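Print this page | E-mail to a friend

Speaker notes: Getting the first grading right
Saron Dinsa, Worku Judo Club
2022-01-19

Opening (keep it short, they've been sitting a while)

Hello, thanks for coming, shoes back on if your feet are cold! I run the beginners' mats at Worku and I love grading day more than any other day in the club year. Tonight is for parents and for newer coaches. Stop me whenever you like.

What I look for

Breakfalls first, always. A child who falls well is a child who enjoys judo, and you can see it in their shoulders straight away. Ask for both sides. Nearly everyone has a favourite side and hides the other one from me.

Then the throws. I only want 3 at this level, done slowly, with the sleeve held all the way down. (Show the sleeve grip here. Borrow someone from the front row.) Please don't teach extra ones the week before. They come out in a muddle, and the poor partner has no idea which way they're going.

Holds: chest low, knees wide, keep breathing. I'll happily wait while someone sorts out where their arm goes.

Nerves

Last August at the Rirport hall we had 9 children waiting in one corner, and the noise dropped to nothing. So we played tag. Best grading we've had! I do it every time now, five minutes of tag, then line up and bow. 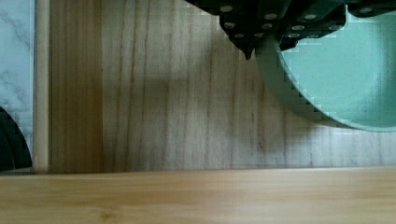

Can my child grade if they've missed a few classes?
Usually they can, as long as the breakfalls are safe on both sides. Have a word with me before the day.

Kit

Clean suit, short nails, hair tied with something soft. Sandals for walking to the mat. Spare belts are in the Flotell bag by the door, so don't panic.

Finish with the partner drill if there's time, and remind them about the sign-up sheet.

Print this page | E-mail to a friend

Comments (3)

drulus_dad: My daughter was the one hiding her left side. Caught!

Mags: Is the sleeve grip the same for left-handers?

Worku Judo Club: Mirror it, Mags, and come and try it with us before class.

We use cookies to remember your settings. Accept | Read more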